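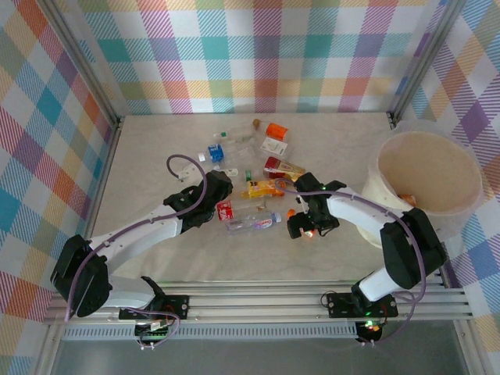
Voicemail transcription delays on the office PBX

We moved the Plimham office off its old phone system in January and onto a small hosted PBX. Calls worked on the first morning. Voicemail to email did not, or at least not in a way anyone could rely on. Messages left at 9 a.m. were showing up after lunch.

The setup is plain. A caller leaves a message, the PBX writes a WAV file, a script sends the file to a transcription service, and the text and audio go out in one email. There are 205 extensions, though most of them rarely get a message.

Hsiu-ying Fung pulled the mail logs first and found no delay there. Once a message reached the mail server it was delivered within seconds. The wait was on our side, before the email was built.

The script ran as a single worker. It took a file, sent it off, and held the line open until the text came back. A short message needed 4 seconds. A long one, or one with hold music recorded by mistake, could tie up the worker until the request timed out. The timeout was set to 200 seconds, and each failed file was retried at the head of the queue. 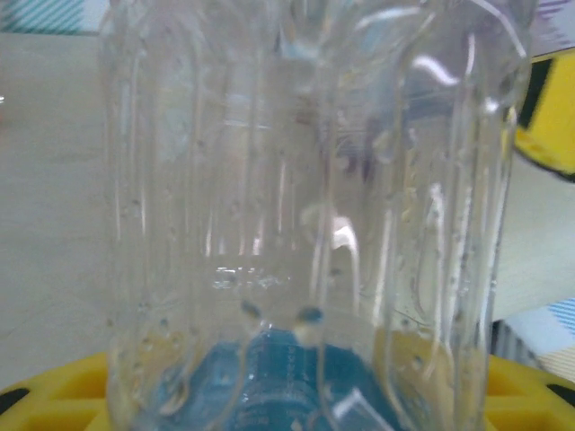

So one bad file could block everything behind it. We had two of those on most mornings, both from a fax machine dialing a wrong number.

Changes made, in order:

Failed files now go to the back of the queue.
Retries are limited to 2, after which the email goes out with audio only.
The timeout is 30 seconds.
Any recording that starts with a fax tone is dropped before it is sent.

I tried adding a second worker as well and took it out again. It hid the problem on light days and made the log harder to read. Tsz-kin Su would still like to have it back, and we may test it again when the sales group moves over.

The fax number belongs to a supplier. Su-chen Poon has written to them with the correct one. Calls from it were still coming in when I checked the log last night.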